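Mudgway Bin-to-Tray: Data Card

Mudgway is a set of teleoperated pick-and-place episodes recorded on the two-arm table at the Sonis lab. We collected it to test one question: does a grasp policy trained with relabeled release points handle clear containers better than one trained on the raw operator commands? The relabeling method is called Findov. The training code lives in a separate repository, Dreltari.

Task

The operator moves small red plastic parts between a clear storage bin and a blue tray. The placement of the bin, the lid and the tray changes between episodes. Two arms are mounted on the table, and either one may be logged as the active arm.

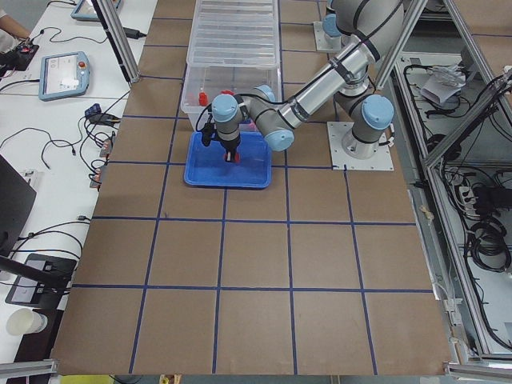
Release points are the part of the log that Findov changes. Operators tend to open the gripper late, after a short wait above the target, and a policy trained on those logs copies the wait. Findov finds the lowest steady height before the fingers open and moves the release label to that time step. With a part held just above the floor of the blue tray, a few millimeters of height error decides whether the label is usable, so we calibrate the tray floor at the start of every session. The tape grid on the table is only for resetting objects by hand and is not used as a camera target.

Contents

- 42 episodes in the first release
- 3 splits: train, validation, held-out layouts
- Joint positions, gripper width and operator commands for both arms
- Fixed camera video, no wrist cameras
- Raw and relabeled release times, stored side by side

Layouts

Held-out layouts differ from the training ones in where the bin sits and how much of it is covered. Partial cover is the hard case. The lid is clear and ribbed, and a part under its edge still shows red through the plastic, so a policy that works from color alone will try to reach it straight down. Glare on the bin floor adds to the trouble - we left the room lights as they were.

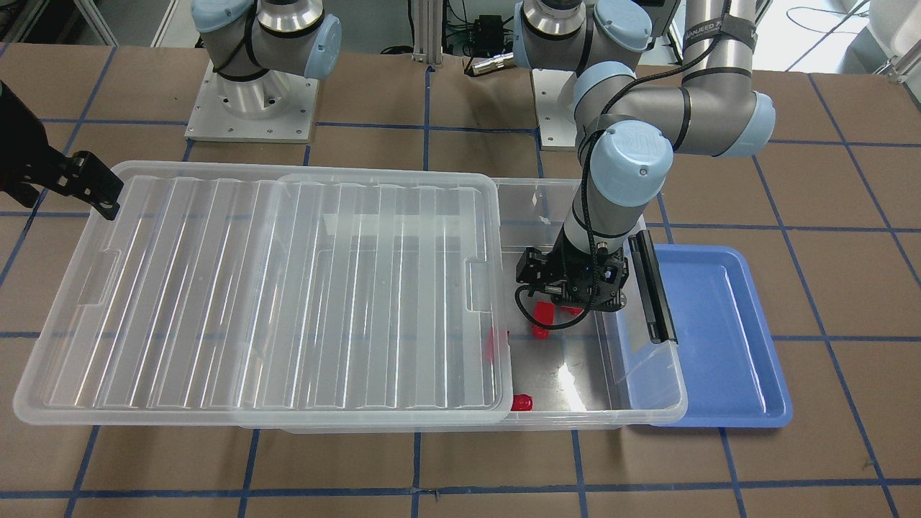 Results so far

The relabeled policy pauses less over the tray and drops fewer parts on the rim. On covered bins we saw no clear gain. Each policy was trained up to 3 times with different seeds, and the spread between seeds is wide enough that small differences should be ignored.

Known issues

- Gripper width drifts in long sessions. Subtract the closed reading at the start of each episode.
- 2 episodes have a gap in the video. They are flagged in the index file.
- Parts have no individual IDs, so tracking them across an episode is up to you.

Versions

The December update fixed the time offset between the video and the joint logs. If your copy is older, download it again before comparing release times.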